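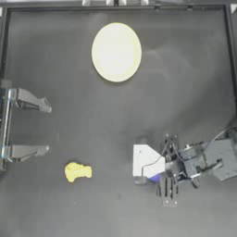
One cream plate, nothing on it yet, and something yellow waiting its turn.

Tabletop Assistant (part-time, permanent)
Pundetti, Mathew Yard, Caltmont Road, Brirkton

Hours: 20 a week, mornings
Pay: £325 a week
Start: January, or sooner if you're free
Reports to: the tabletop lead

Who we are

Pundetti hires out tables. More exactly, we hire out everything that goes on top of them: plates, bowls, cutlery, cloths, and a very large amount of food that can't be eaten. Our customers are theatres, training kitchens, nurseries, furniture showrooms and the occasional estate agent who thinks a house sells faster with a croissant in it.

We have 4000 plates. We have rather fewer fried eggs, although it doesn't feel that way when they come back from a nursery. Everything lives in one long unit at the far end of Mathew Yard, past the tile place, and everything that leaves the unit is laid out on a table first, checked, and packed in the order the customer will need it.

The job

You'll be one of three people on the tabletop bench. Most mornings begin with an order sheet and an empty plate. You fetch the pieces, put them on the plate, look at them for a while, and move one of them slightly to the left. Much of the rest of the week is a variation on this.

You will:

Lay out orders against the sheet and sign them off.
Unpack returns and sort them into clean, dirty, mendable and "what happened here".
Wash foam, felt, rubber and plastic pieces, each in its own way. There is a chart by the sink. Please believe the chart.
Wipe down the benches between orders. They are dark, and they show every smear and crumb of foam.
Match loose pieces to the sets they belong to. Foam pieces are the worst for this. A small yellow lump might be scrambled egg, cauliflower cheese, a bit of sponge cake, or an actual sponge, and we have sent out the actual sponge before now.
Keep the shelf labels legible and true.
Answer the phone when the other two are up to their elbows in peas.

You won't be asked to drive the van, do the invoices or come up with ideas for social media. We had a go at social media. It was mostly plates.

A word about the plates

People applying for this job tend to be interested in the food, and we understand that. The food is charming. The plates are where the time goes. Several of our ranges are cream, and there are more kinds of cream than you would think possible. Some have a yellower rim and some a whiter middle, and a table of six with five of one and one of the other looks wrong from the back row of a theatre – ask us how we know. If you are the sort of person who can pick out the odd one without being told there is one, please mention it in your application. It counts for more than a degree.

What we're looking for

You need to be able to:

Stand at a bench for most of a morning, with a stool for the rest of it.
Lift a crate of plates (we pack them light, but they are still plates).
Read an order sheet and follow it, including when it asks for gravy next to a trifle.
Tell someone, pleasantly, that half a rubber chicken has not been returned.
Care whether a thing is straight.

It would help if you had:

Worked in a props store, a school kitchen, a stockroom, a nursery or a busy house.
Some skill with a needle or a glue gun.
Patience with other people's handwriting.

It doesn't matter at all whether you can cook. Our best packer lives on toast.

What we offer

£325 for a 20-hour week, paid every four weeks. Holiday in line with the law plus your birthday, which you may take at any time of year if your real one falls in panto season. A workplace pension. Decent aprons. A kettle, a microwave and a shelf in the fridge marked REAL FOOD ONLY, introduced after an incident with a slice of cheesecake that cost somebody a filling.

The unit covers 3000 square feet and the heating covers perhaps the nearer half of it. You'll be in the nearer half. The doors are wide and the whole place is on one level, with one parking space for staff who need it near the entrance. The number 124 bus stops at the top of Caltmont Road, and the walk down is five minutes if you don't look in at the bakery.

Hours in detail

Mornings, 8.30am to 12.30pm, five days a week. We'll ask for a few afternoons in the run-up to Christmas, when every theatre in the county wants a turkey on the same night. These are paid at time and a quarter and you can say no to them. School-run starts can be arranged. Two of us already do it.

How to apply

Send us a letter or an email of no more than one side, telling us what you've done and which mornings, if any, are awkward. There's no form. Please don't attach a photograph of yourself. If you'd like to attach a photograph of a table you have laid, we'll look at it with more interest than is probably healthy.

Letters go to Tabletop Bench, Pundetti, Mathew Yard, Caltmont Road, Brirkton. You can also hand one in at the hatch before 1pm. Ring the bell twice, as the first ring only makes us look at each other.

We'll invite five people in for an hour. You'll get a tea or coffee, a tour, and a short paid try at the bench: one order sheet, one crate, one plate to start with. We aren't timing you. We want to see what you do with a piece you can't identify, and "put it to one side and ask" is a perfectly good answer.

Everyone who applies will hear from us, including the people we don't invite. If you have questions about the work, the building or access, put them in an email and one of the bench will reply in the afternoon, once the washing-up is done.

Applications close at noon on the last working day of the month.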